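Ticket 2113: Upper drum unload, comparing Ploria and Polat fingers
Status: Open
Product: Peltberg arm, Plutia controller
Opened: 15 September 2025

Hello all, and thank you again for the quick answer on my last ticket, it got us moving again the same afternoon! This one is a bit fuzzier, so please bear with me while I lay it out.

We are trying two sets of fingers on laundry, the long hooked Ploria ones and the shorter Polat pair with the soft pads. Both do fine picking a cloth off a table. The upper drum is where they part ways. With the Ploria set I ran 21 pulls and the cloth came free in 11 of them. In most of the others the fingers closed on a fold near the lip and the controller reported "grip lost" as soon as the arm began to back out.

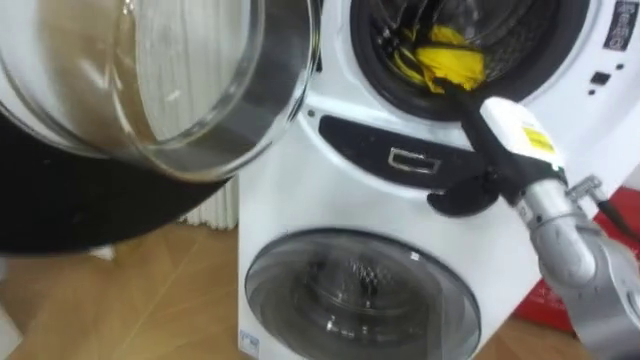

What puzzles me is that the force reading looks perfectly healthy right up to the message. I raised the closing force by 2 steps (I was nervous about going further, these are my only long fingers) and it made no difference that I could see. Slowing the retreat helped a little. The Polat pair holds on much better once it has the cloth, but it is so short that the wrist gets close to the rim, and Plutia stops the move with a clearance warning. I had 3 of those in a row before I gave up and went for coffee.

Things I have already tried: restarting the controller, zeroing the fingers while open, and loading the older grip profile. I would dearly love to keep the longer reach if there is a way to do it.
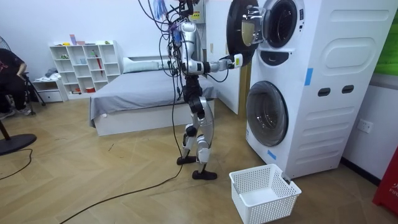

Reply from Peltberg support: Thanks for such a thorough write-up. Please check which finger length is entered in the tool settings. If the Polat value was still loaded when you ran the Ploria set, the "grip lost" check may fire too early. Could you send the log from one failed pull and one good one, both at the slower retreat speed? Leave the closing force where it is for now.

Will do, and thank you! I did swap the fingers without opening that page, so I'll look there first and attach both logs to this ticket.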